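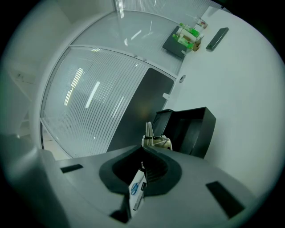 Hi all, it's been a good few weeks on the Benkirane bridge courses, so let me catch you up before the August check-in. The big one first: the faculty senate at Wosden voted to let our financial literacy course count toward the general education requirement, starting with the students who come in next fall! We'd asked for that twice before and gotten a polite maybe. The handout cards are still being argued over (I keep pushing for something small and white with a blue round logo, like the little card in the photo up top, and the print shop keeps sending me folders).

Enrollment stands at 214 across the 3 campuses, and Clutach is the one that surprised me, with a waitlist by the second day. Bekatard is slower. Their advisers didn't get the course code until late, so a lot of students had already filled their schedules, and I'm driving over next week to sort that out in person.

Money: we've spent $1,373 on textbooks for the lending shelf, a bit under plan, and I'd like to move what's left into tutoring hours if you're okay with it. That would buy us 60 more hours before winter break. Could you let me know by the end of the month? The tutoring schedule gets locked right after that.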